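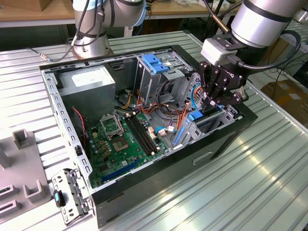

Candgate Shared Workshop / Automation Bench

Tips for anyone who wants to teach two arms to work on a PC

I was against this build when it was proposed and I am still only half sold. A person with a screwdriver can strip a desktop tower before the arms have finished homing. But the bench is set up now and people keep asking to use it, so these are the habits that have saved us some grief.

1. Lay the case flat, open side up. Standing it upright looks more natural and makes every reach worse. The arms come in from above, and a tower on its side gives them a wide target that doesn't tip.

2. Begin at the drive bays. The blue latches are big, bright and made to be worked without tools. If your program can't find one of those, it has no business near a CPU socket.

3. Treat an open socket as off limits. With the retention bracket up, the contact area is exposed, and one careless fingertip ends that board. We draw a keep-out box 30 mm high over ours in the software. The Grestach planner we use will happily ignore it if you forget to save, so save and then check that you saved.

4. Get the power cables under control before you blame the gripper. Loose orange, yellow and red wires between the supply and the bays will foul a grasp that ran perfectly in simulation. Tie them back if you can. If the point of your project is to cope with loose wires, fine, but expect a long December.

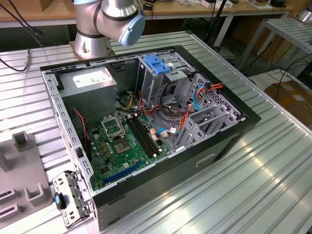 5. Give loose parts a fixed home. Our gray fixture sits to the left of the case. Mark its corners on the bench with tape. I have watched people spend an evening retuning a placement that was off by 2 mm when the fixture had been nudged.

6. Slow down. Nevico's starter settings are far too brisk for sheet metal. Drop the speed to 30 percent and leave it there until you've had 100 clean runs in a row. Ten is luck. Anyone quoting you 3000 cycles should be asked to show the log, including the stops.

7. Use junk. A tower with an empty socket and empty memory slots teaches the arms as much as a good one, and you won't mind the scratches.

8. Watch the arm's own cable. A loop at the wrist needs slack for the whole move, so run the full path by hand with the case off the bench first.

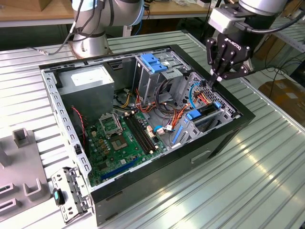
Do the same check again after you change grippers, even if the new one looks the same size. Fingers that clear the drive cage on the way in may not clear it on the way out once they're holding something.

As for whether any of this is worth doing at home, I'd say one arm and a cheap case will show you most of the problems. Two arms double the ways to crash. Beneš, the tutorial set everyone links to, makes the two-arm handoff look like an afternoon's work, and I have yet to see it go that way on our bench.

Keep a hand near the stop button and put the screws in a jar with a lid.

Page last changed Sep 11, 2025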